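Print this page | E-mail this page

Course handout, unit 2
Evaluating a robot kit before purchase: the Jukent arm and the Sustport simulator
Prepared by Natália Cordeiro. Exercises by Lensa Tilahun.

Purpose of the unit

In this unit we look at one product as a buyer would look at it. The Jukent kit is sold to schools and small laboratories. It consists of an arm, a two-fingered gripper, a controller and one license for Sustport, the simulation program. Our department is considering the kit for the teaching laboratory, and your reports will be given to Devendra Malhotra, who decides on equipment.

Please read the kit manual, chapters on installation and safety, before you start the exercises. I will not repeat them in the lecture.

What the seller offers

The basic package includes the license for one computer. Additional licenses are paid each year. Support is by e-mail only, and in November the seller answered our first letter after two working days, with a complete answer. The spare gripper fingers must be ordered separately, a point which is easy to miss in the price list.

The simulator

All exercises are done first in Sustport. The program comes with several furnished rooms, and we use the living room. It has a long table with a glossy red-orange finish, a dark red sofa behind it, and the arm on a cubic pedestal beside the table. In the exercise the gripper is brought over the small dark red bottle with the jaws pointing down. A bowl and a tissue box are on the same table, so the path of the arm must be planned with care.
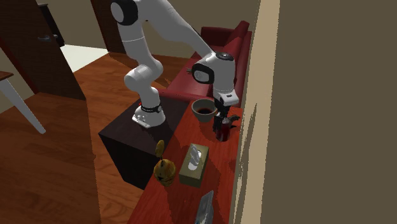
Exercises

1. Open the living room and save a copy under your own name. Do not work in the original file.
2. Bring the gripper above the bottle and stop. Write down the joint values.
3. Close the jaws at low speed, lift, and put the bottle back in the same place. Repeat until you have 200 trials. The script from Feven Gebru does this automatically.
4. Report how many trials failed, and describe in your own words how the failures looked.
5. Move the bottle nearer to the bowl and repeat step 3 with the same speed.

About the report

Maximum two pages. A good report separates what the seller promises from what you measured yourself. Results from the simulator say little about the friction of real fingers, so please do not write that the kit "can grasp bottles" on this evidence alone. Write which object, which speed and which version of the program.

Questions about the license go to Abrehet Assefa, room 101.

Back to top
Contact: Natália Cordeiro | Copyright Zollholm Technical College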